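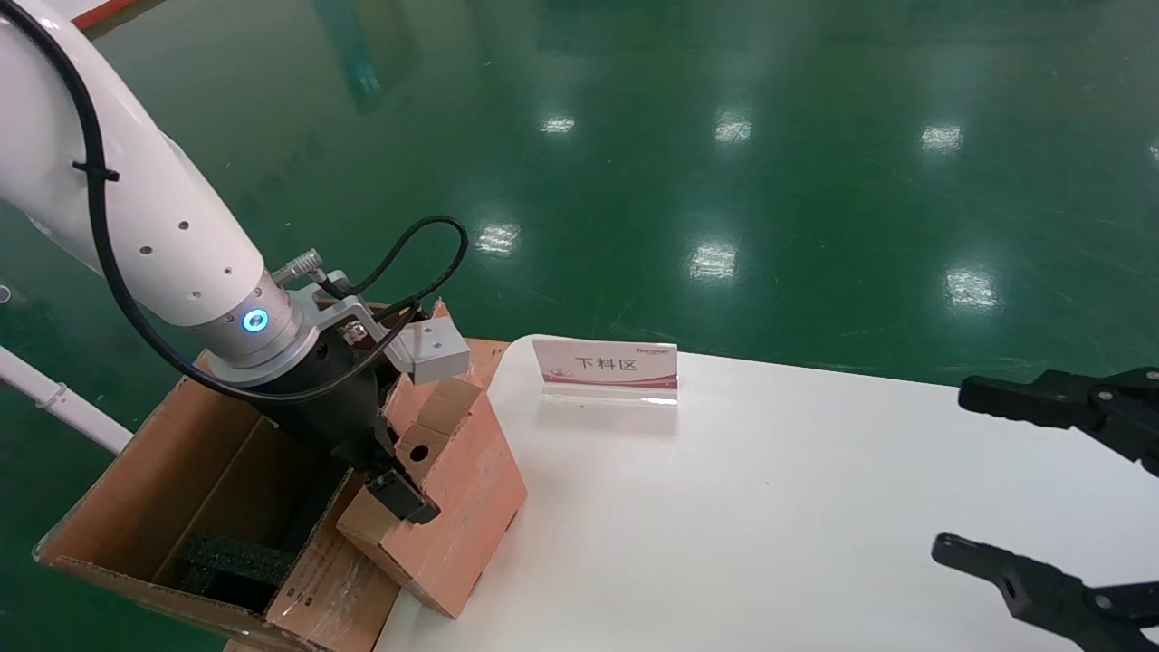

Workshop Tips: Care of Equipment

Home | Tips | Workshop | Kitchen | Contact

2022-10-09
By Hanan Awwad, Osten Workshop Service

Looking after the cable on a handling arm

Members who keep an arm for unloading small cartons are advised to examine its cable before each period of use. The arm should be switched off at the wall first.

A cable that runs along the outside of the arm needs a tie near the top and a free loop above the gripper. The loop allows the wrist to turn. If it is drawn tight at any position, slacken the tie and feed a little more cable down – never pull from the connector end. Ties should hold the cable without pinching it. Replace any that have hardened.

The connector beside the wrist has a ridged collar, to be tightened by hand only. Pliers will mark the metal and may strain the pins.

Gripper fingers should be wiped with a dry cloth after some 400 cartons, as cardboard leaves a fine dust on them. Check the screws at the joints at the same time. Where a sensor is fitted to the bracket, its face may be cleaned with a soft lens cloth.

A sign marking the unloading area should stand on the table where it can be read, clear of the path of the gripper. Torn flaps on small cartons are best folded back by hand before the next run.

Enquiries: Osten Workshop Service, extension 3471 | © Osten | Back to top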